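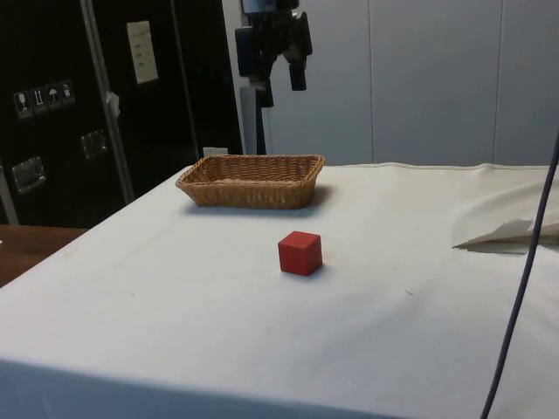 Wicker basket on a cloth-covered table

Tandem paragliding with a parent who can't run for takeoff?

Posted by Karthik Ekanayake

My mother turns 70 next May and wants to go paragliding. She had a hip replaced and walks fine on flat ground, but she can't run, and every tandem company I have looked at says the passenger has to take several quick steps at launch. One of them, Rolum, told me on the phone that they have a wheeled seat for passengers who can't run, but the man I spoke to didn't know if it was only for wheelchair users. He said someone would call back and that was two weeks ago.

She weighs 132 pounds and has no heart trouble. Her surgeon's office said seated activity is fine but they want to know what the landing is like before they sign anything. I don't know what to tell them.

So I would like to know whether a company will normally put a person in the cart if she can walk, how hard the landing is compared with landing on your feet, and what it should cost. Rolum's price list has the regular tandem but nothing for the cart. We live near Prunuvar and can drive up to 4 hours.

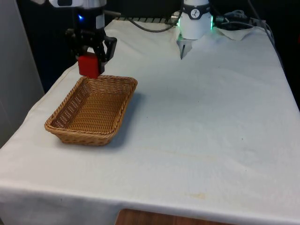 I should add that she is not nervous about heights. She did a hot air balloon ride years ago and complained that it was slow. My sister thinks we should talk her into another balloon, but I would like to at least find out if this can be done first.

Concetta Costa
Yes, they will usually take someone who can walk. The cart is for anyone who can't do the launch run safely, and a replaced hip is a common reason. I flew in one at Sarkar after a knee operation. Nobody asked me for proof of disability, but they did want a doctor's note saying I could sit in a harness and take a bump.

The landing depends on the field. On mowed grass the cart rolls in and you feel it like driving over a curb slowly. On rough ground it can bounce, and a cart can tip over, so ask what kind of field they use and how many helpers they have on launch and landing. When I went there was a person on each side of the cart until the wing was up. I would not go with a company that does it with the pilot alone.

I paid 580 dollars, and that included the extra crew. Their regular tandem was a lot less. The flight itself was 14 minutes. Book the earliest slot they have, because the air is smoother in the morning and they are stricter about wind with the cart. Mine was canceled once and moved to the following week with no charge. Get that policy in writing before you pay a deposit.

For the surgeon, ask the company for the cart's weight limit and whether the seat has any suspension or padding under it. Mine had both. They sent me a sheet on it that I passed along to my doctor.

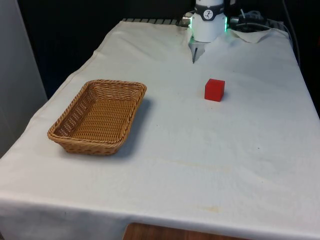 Zirex
Just call them again. Small outfits never call back in the busy season. Also a balloon is not easier on a hip, the basket can hit hard and you are standing up for it.

Karthik Ekanayake
Thank you both. I called Sarkar this afternoon and they do take walking passengers in the cart. The drive is 35 minutes longer than the one to Rolum, but they are emailing the sheet for the surgeon. Their landing field is grass. I forgot to ask about the weight limit and will do that tomorrow.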